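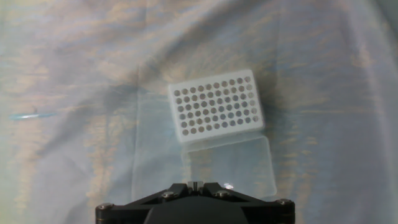 How to write a draft resolution for a model assembly

If you have been given a country, a committee and a topic, and now somebody wants a draft resolution from you before the conference starts, take a breath and put the kettle on. A resolution looks forbidding the first time you see one, with its odd punctuation and its sentence that goes on for two pages, but underneath all that it is a fairly simple piece of writing. You say who is speaking, you say what has gone before, and then you say what you would like to happen.

I have used the Trarnton Model Assembly rules throughout, as those are the ones I know best. Other conferences differ in small ways, so do look at your own delegate handbook before you hand anything in (I once lost a whole lunch break to renumbering clauses, and I wouldn't wish it on you). My running topic is a made-up river dispute between two upstream and downstream states, Flindau and Ininon, which was set for beginners at Trarnton and works nicely for practice.

Step 1. Read your topic guide with a pencil

Go through the guide once quickly and once slowly. On the slow reading, mark anything that has already been agreed: earlier treaties, earlier resolutions, reports that both sides accept. These will become the top half of your draft. In a different colour, mark anything that is still being argued over, which will feed the bottom half.

Then write a short note, 200 words at the most, on what your own country wants. Keep it somewhere you can see it. When the negotiating gets lively it is very easy to find yourself cheerfully agreeing to things your government would never sign!

Step 2. Set out the heading

At the top go the committee, the topic, the sponsors and the signatories, in that order. Sponsors are the countries that wrote the draft and will speak for it. Signatories only want to see it discussed and may well vote against it later, so do ask for signatures even from delegations who don't much like your ideas. People are usually kinder about it than you expect.
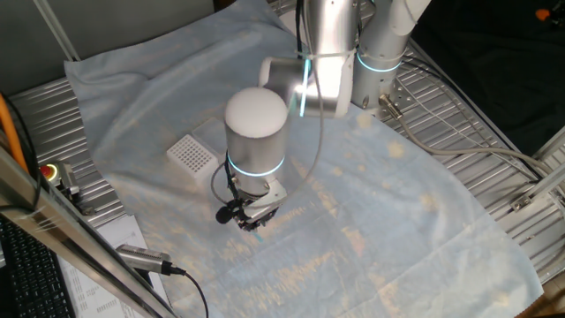 Can a country be both a sponsor and a signatory of the same draft?

Under the Trarnton rules a country may be listed only once, so a sponsor doesn't sign again as a signatory. If you are short of names, you will need to find another delegation.

Step 3. Write the preamble

The preamble clauses give the background. Each begins with a word such as "Recalling", "Noting", "Welcoming" or "Deeply concerned by", and each ends with a comma. They don't carry numbers. Under our rules the opening word is put in italics, though if you are writing by hand you can underline it.

For the river topic, you might have something like this:

Recalling the Kontogiannis Agreement on the shared use of river water,

Noting that farms in Ininon depend on the spring flow,

Concerned by the lack of shared measurements between the two states,

Four or five of these will do very well. It is tempting to pour in everything you found in your reading, and I do understand, having spent many an evening on it myself, but the room will be waiting for the second half. If a preamble clause doesn't lead to something you are asking for later on, let it go.
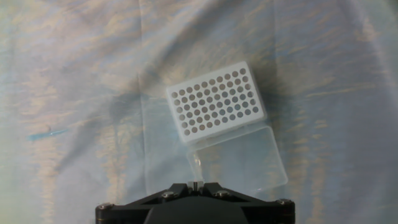 A reader wrote after the last version of this page to say that she always writes the bottom half first and then goes back to the preamble, and that her drafts became a good deal shorter when she started doing so. I tried it her way on the next practice topic and rather liked it. If you tend to ramble at the beginning, as I plainly do, give it a go.

Step 4. Write the operative clauses

These are the numbered ones, and they do the real work. Each starts with a verb: "Requests", "Encourages", "Recommends", "Calls upon", "Decides". Each ends with a semicolon, apart from the last, which has the only full stop in the entire document.

Mind your verbs. Most committees at a model assembly can recommend and encourage, but they can't order a state to do anything, and a chair will send your draft back if you write as though they could. Check what your committee is allowed to do before you reach for anything as grand as "Demands".

Try to say who will act, what they will do, and by when. "Encourages cooperation on the river" is pleasant and means very little. "Requests Flindau and Ininon to exchange weekly water readings, beginning in December" gives people something to argue about, and arguing about it is how you spend the afternoon.

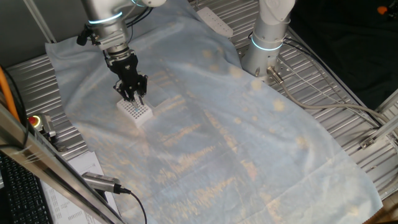
Keep each operative clause to one action, even when two seem to belong together. Delegates can then amend or vote on a single clause without dragging its neighbour along. If a clause really must have several parts, split it into sub-clauses lettered underneath, and make sure each still makes sense when read straight on from the opening verb.

Step 5. Count, check and read it aloud

Trarnton allows 1,000 words, heading included. My last river draft came to 917, which left a little room for friendly amendments, and I'd suggest leaving yourself something similar. If an amendment pushes you over the limit, the chair will want cuts made on the spot, and that's a miserable way to lose a good clause.

Read the whole thing aloud from the first line. It is meant to be one long sentence, with the committee as its subject, so you will soon hear where the grammar has wandered off. Then check the following:

Commas after every preamble clause.

Semicolons after every operative clause but the last.

Country names spelt the same way all the way through.

No abbreviation used before it has been written out in full.

Print a spare copy for yourself with wide margins, and bring a pen that works. Drafts go to the chair's table before the morning break, and any that arrive afterwards are taken at the end of the afternoon session.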